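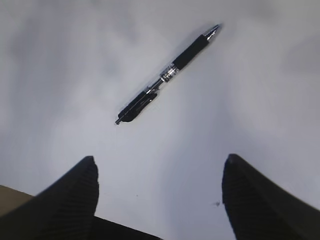
Ballpoint pen on the pale work surface, fingers open. Wrist camera, Livetti cell, February.

Morning

The day was given to the handling rules for small objects. The present text of the rules runs to 28 clauses, and the section on pens, markers and other slim items has been the least settled of them since the Joller review. It was agreed with the Khoury office last month that no clause in that section would be kept unless it could be followed by an operator working alone with the sheet beside the station. That test was applied today, clause by clause, with the pen as the working object.

Work began at 8:30 with the clause on starting position. The old wording asked the operator to place the item "in a suitable position before the gripper." Two readings of this have been in use. At Livetti it was taken to mean that the item should lie across the opening of the fingers, ready to be closed upon. At Vovach it was taken to mean anywhere within reach. Records from the two places were then compared as though they described the same task, and a good part of the Joller review was spent on a difference that came from nothing more than this one word.

The new wording states that the item shall lie wholly beyond the fingertips, that the fingers shall be open, and that the angle of the item shall be written down before any motion is ordered. The pen was set on a diagonal, tip to the upper right as the wrist camera sees it, and this was entered as 45 degrees under the new form. I note that the form gives no direction for the angle. A pen at 45 degrees with its tip to the upper right and a pen at 45 degrees with its tip to the lower left would be entered in the same way, although the clip and the plunger lie at opposite ends in the two cases. A second box, "leading end," has been added to the draft.

The clause on speed near the item was read next and left unchanged. It is clear, and operators at both places have followed it without complaint.

Late morning

The clause on surfaces took longer than had been planned. The rule as it stands calls for "a clean, plain surface of even color." The surface under the pen is plain, and it is matte, and by the ordinary meaning of the words it would pass. The wrist view, however, shows darker, cloudy patches toward the upper corners and down the left side, with a brighter area below the pen. Whether this is a matter for the surface clause or the lighting clause was not obvious, and the two clauses have different owners.

My view, which I have entered in the log as a view and not as a finding, is that an operator should not be asked to judge the cause. The operator should record what the camera shows. The draft now reads: "Where the view of the surface is uneven in brightness, the operator shall mark the record 'uneven' and continue." The question of cause is left to whoever reviews the record.

The same clause requires that the surface be free of marks. Two small dark specks can be made out in the lower half of the view, one of them a slightly larger smudge near the right finger and the other a very small dot in the open gap. Under the strict reading the session could not have been opened. Under the reading most people use in practice, neither would have been mentioned at all. Neither outcome is acceptable in a written standard. A rule that stops work for a dot will be ignored within a week, and once one clause is ignored openly the sheet as a whole loses its standing with the people who are meant to use it.

After some thought the following was drafted. Marks that touch the item, or that lie under it, shall be cleared before the session. Marks elsewhere in view shall be noted and may be left. The word "clean" has been taken out. I expect an objection from Vovach, where cleaning the surface between sessions is a fixed habit, and a good one. Nothing in the draft prevents it.

Afternoon

Resumed at 1:15 with the clause on describing the item. The Joller text lets the operator enter a type name only, so that every pen is "pen." This is too little. The item on the surface today has a metal tip, a black rubber grip section, a clear length of barrel, a black lower part with a clip, and a plunger. These parts do not behave alike when held between ribbed pads. A rubber grip will take hold where a smooth clear barrel may turn, and a clip may sit against one pad and keep the other from closing evenly. A record that says only "pen" and "item turned in grip" is of no use to anyone six months later.

At the same time it would be wrong to ask for everything. The barrel carries some small printing, too small and blurred to be read in the wrist view, and one earlier proposal would have had the operator copy out all text found on an item. That proposal has been dropped. The draft asks for the overall color, the material at the point where contact is intended, and any part that stands out from the body. For the present item this comes to one line:

Pen, black with clear section; contact intended at rubber grip; clip on lower barrel.

It took under a minute to write. I consider that a fair burden.

The clear section deserves its own note -- see clause 15. That clause now covers see-through items only, such as cups and bottles, and says nothing of an item that is see-through in part. Bands of bright reflection show along the barrel where the plastic is clear, and there is a bright highlight on the metal tip. I have asked for clause 15 to be widened to "items with any clear or shiny part." The request will go out with the rest of the packet.

Image sharpness was the last matter before the break. The pen has a faint soft edge all around it in the wrist view. The rule allows a record to be accepted if the item is "in focus," and gives no way of deciding. A single still cannot show whether such an edge comes from focus or from movement, and the operator should not be required to say which. I propose that the arm be held still for 2 seconds before the opening image is taken, that this be written as a step of its own, and that the phrase "in focus" be replaced by "the outline and ends of the item can be made out." By that wording the present view would be accepted.

Late afternoon

The final item was the clear zone. The rule states that nothing other than the listed item and the gripper shall be in view. A small patch of a tan or brownish material is visible in the lower left corner, past the outer side of the left finger. It is well away from the pen. Under the rule it must nevertheless be removed or declared, and the form has no place to declare it. Operators have, I suspect, simply been passing over such things, and the form has taught them to do so.

A line headed "Other in view" has been added below the surface entry. Khoury asked some time ago that the form be kept to one page, and with this line and the "leading end" box it still fits, though the lower margin is now narrow.

It was also settled that the two fingers shall be called left and right as they appear in the wrist view, and never by their position relative to the operator. Both usages are found in the older records, sometimes on the same sheet.

Not reached today: the clause on dropped items, the clause on who may sign for a repeated attempt, and the table of finger pad types, in which ribbed pads are still listed under their former name. These are carried to tomorrow in that order.

The draft was saved as revision 2 at 5:40 and a paper copy was placed in the Livetti binder. The earlier revision has been marked as withdrawn -- it should not be used at the station, even for practice. Vovach is to be told of the change to the surface clause before the packet is sent.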